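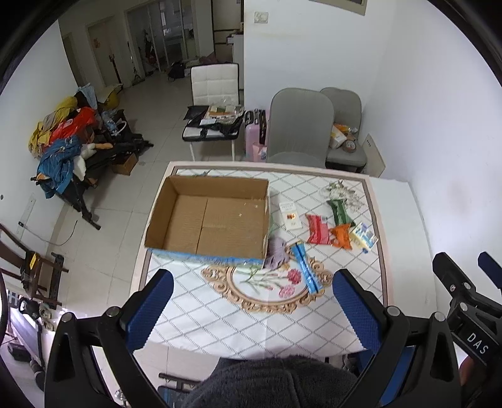 *The big box on the carnation tablecloth, with packets waiting beside it.*

## Packing a pantry box: stuff people ask me

**How big a box do you use?**
Whatever the grocery store lets me have! I like one that's wide and not too deep, so the things at the bottom don't get crushed.

**Do you line it?**
Nope, unless there's glass going in. Then it gets an old towel, folded over once.

**Cartons or packets first?**
Cartons, lying flat. Soft packets go in after that and fill up the gaps (they're great at it). Anything long and skinny slides down the side.

**How heavy is too heavy?**
I weigh mine on the bathroom scale. My cousins in Dirkcombe get theirs by mail, and I stop at almost 2000 grams so the postage stays sane. For the ones I drop off in Clunthorpe myself, I just go by my back.

**Can I pack right on a good tablecloth?**
I do it all the time. Shake it out when you're done, and lift the box off, don't drag it, or you'll snag the cloth.

**What about tape?**
2 strips along the bottom seam and one across. Press it down hard at the ends.

**Do you put a list in?**
Always, on top, with the earliest use-by dates first.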